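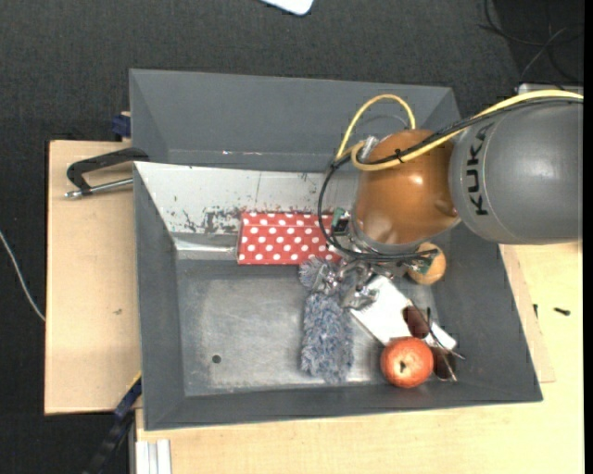
Orange, gray and a loop of yellow cable.

My sister wants to know when I'm going to paint the hallway. I have been going to paint the hallway for 4 years. In that time I have bought three sample pots, borrowed a ladder from Kagiso Mnguni, returned the ladder, and borrowed it again.

The trouble started with gray. I wanted a gray hallway because everyone on Serrano Street has one, and I'm as easily led as the next person. So one evening in May I drove out to the Patside paint store, the big one behind the tire place, and asked for gray. The young man at the counter looked at me with real pity and handed over a fan deck. There were 161 grays in it. I know this because it said so on the front, as a boast.

I took home Fernon, which the card calls "a calm, weathered neutral." On my wall it was purple. At breakfast it was a faint purple you could argue about, and by dinner it was the color of a bruise in a crime show. Kagiso came over, looked at it with his head on one side, and said it was nice that I was going for lavender.

Next came Kunotwood, which was green. Then I got a third one whose name I've blocked out, and that one really was gray. I hated it. It made the hallway look like the place where you wait to be told your car has failed inspection.

So for most of last winter I had three squares on the wall between the coat hooks and the bathroom door, and visitors would stop and vote. The plumber liked the green. My mother liked what was there before, a yellowish cream put up by the previous owners, which I've been rude about since the day I moved in. She says it's a friendly color. She also says that about the carpet.

I did get as far as pricing the job properly. A painter came, tapped the walls in a way I didn't care for, and found that the plaster near the stairs was "tired." His quote was $868, not including paint, and not including whatever you do for tired plaster. I told him I'd think it over. He nodded like a man who has driven home from a lot of hallways.

After that I decided to do it myself, and I did buy the rollers. I bought the blue tape too, and one Saturday's worth of ambition went into taping the baseboards. The tape is still there. It has been on long enough that it has become a kind of trim, and I suspect that when I pull it off it will bring the baseboard along.

Lately I've been thinking about orange. A burnt one, closer to brown, the shade of a good casserole dish. The fan deck only has 31 oranges and I've already ruled out the ones named after fruit, so I feel I'm getting somewhere. Kagiso says orange in a narrow hallway would be like living inside a carrot. He'd also like his ladder back by the end of the month, as he has gutters.

I've bought the sample pot. I'm going to put it up next to the green.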